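Re: [breakroom-list] Small fridge, shelf position and plates

The rack in the small fridge goes in more than one way, and I think we should settle on one before the Senillow people start sharing it with us in June.

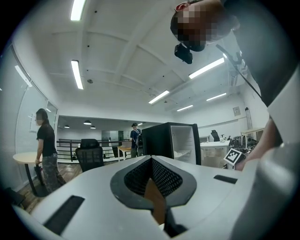
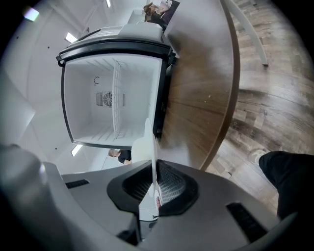
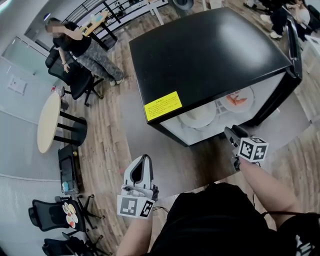 On an earlier message in this thread:

> The Dorex manual says to leave space in front of the fan
> but doesn't say how much. Can two dinner plates go in on
> the same level or not? Also, is anyone using the bottom?

The copy of the manual I have asks for 2 inches clear of the vents, on page 38. Two plates on one level will fit if they are the 8-inch ones from Prostwood. The big ones from the Baptiste order won't, and the door ends up resting on the rim. I'd keep the big ones for the table and use the small ones for leftovers.

The bottom is free as far as I know. I would put drinks there and keep food on the rack.

Two other things. Seafood should come out by 4 p.m. the same day, covered or not. And the spare rack is in the cabinet in room 152, second shelf, behind the paper towels. It is a little narrower than the one we have now, so please don't swap them.

If nobody objects I'll tape a note with the shelf position to the side of the fridge.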